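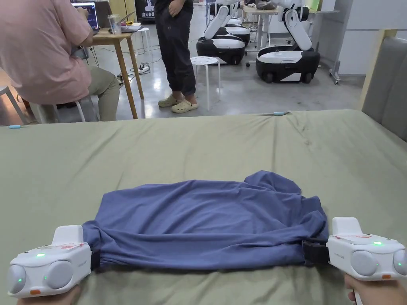 The Stundine Emergency Preparedness Office has revised its guidance on 72-hour household kits ahead of the winter storm season. The new checklist reduces the emphasis on specialty equipment and asks residents to begin with items already in the home. Any sturdy backpack will serve, and clothing need not be new or neatly pressed: a soft blue-violet cloth as rumpled as the one on the green sheet can be rolled tightly and used to fill the gaps between water bottles. Each member of the household should have one full change of clothes, including socks, stored in a sealed plastic bag.

The revision follows an evacuation exercise held in November at the Braton Community Centre, in which 89 households were asked to leave home on short notice with whatever they had prepared. Participants from Stundine and Hesard registered on arrival and had their kits reviewed at the door. The most common omissions were prescription lists, cash in small bills and a paper copy of emergency contacts. 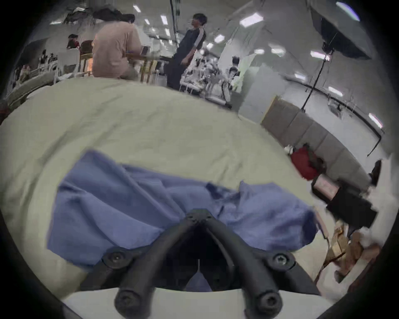 One Hesard resident asked at the debriefing whether apartment tenants with little storage space should be held to the same checklist, and said that a kit kept by the door was of more use to her family than a larger one in a basement locker. The Office has since added a compact list for smaller dwellings. It omits the camp stove and reduces bedding to one blanket per person.

Printed copies of both lists are available at the Braton Community Centre and the Hesard Public Library. An initial run of 492 copies has been delivered.
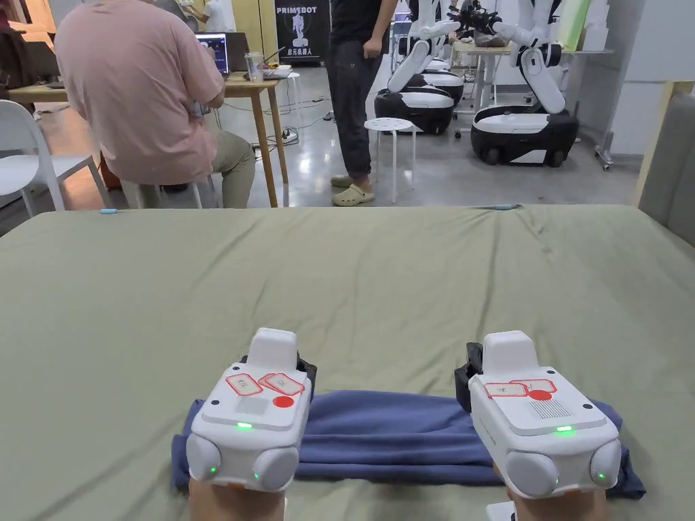
Page last updated: 28 Nov 2024

Registration is open for the next exercise, to be held at the Tzanetos Road arena. Attendance is limited to 80 households, with priority given to those on rural routes. Applicants should indicate any mobility or medical requirements on the form. Pets are welcome if leashed or in a carrier.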